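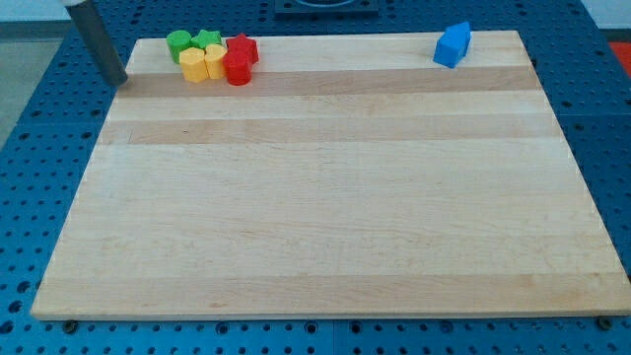 Plastic shape blocks on a wooden board.

Cancer patients from Pladau get a direct bus to the day clinic in Hirnura

February 20, 2019

Patients from Pladau who receive chemotherapy or radiation at the Clandside day clinic in Hirnura can now travel there by a direct bus. The clinic and the transport company Lukáč have signed the agreement for one year, and the first bus left Pladau this morning with five passengers.

Until now, people without a car had to change in the center of Hirnura and then walk up the hill to the clinic. After a treatment this walk was for many of them too long. Some asked a neighbor or a relative to drive, others paid for a taxi.

"I had six treatments last year and I remember the way home better than the treatments," said Otakar Paulík, who was treated for cancer of the colon and who wrote the first letter to the clinic about the transport. "You sit at the stop with your bag, it is cold, and you don't know if your stomach will stay quiet. I did not want to ask my daughter every time. She has her work."

His letter was followed by a petition, which was signed by 253 people and given to the clinic in January. Mr. Paulík said that many of the signatures came from families of patients, and also from people who only know the stop and have seen who is waiting there.

The bus has 11 seats, and one more place can be made for a wheelchair if two of the seats are folded. It makes three trips in each direction on every working day. The morning bus leaves from the health center in Pladau and is timed so that patients can give blood before their treatment. The last bus from Clandside waits until all infusions of the day are finished, so it has no fixed time of departure. The driver gets a call from the nurses.

Kvido Mikuš, who is responsible for patient services at the clinic, said that last year 173 patients came from Pladau and the villages close to it. Not all of them will need the bus, he added, but the clinic heard from its nurses that several people had moved or missed their appointments when they could not find a ride.

"For radiation you must come every day, for some people this is for weeks," Mr. Mikuš said. "It is a short visit, maybe ten minutes on the table, and for this they were spending half of the day on the road. We should have looked at it earlier."

Patients do not pay for the ride. One person may go with each patient, also free of charge, if there is a seat. Children can travel only when a parent or another adult sits with them, and a child's seat must be ordered with the booking.

Seats must be booked by noon of the day before. It can be done at the reception of the clinic or by phone with the Lukáč office in Pladau. Patients who already have a plan of treatment can book all their dates at once. If a treatment is canceled because of blood results, the patient does not have to call - the clinic will tell the driver.

On board there are paper bags, water and blankets. Passengers are asked not to use strong perfume and not to eat warm food during the ride, because smells are difficult for many people in treatment. Anyone who has a fever or a cough should call the clinic before leaving home and should not take the bus.

Mr. Paulík finished his own treatment and goes to Clandside only for controls. He took the first bus anyway. He said the seats are comfortable but the step at the door is too high, and he has already told this to the driver. According to Mr. Mikuš, a lower step has been ordered.

The clinic also wants to know if there is interest in a stop in the villages between the two towns. Patients can leave their wishes on a paper form at the reception.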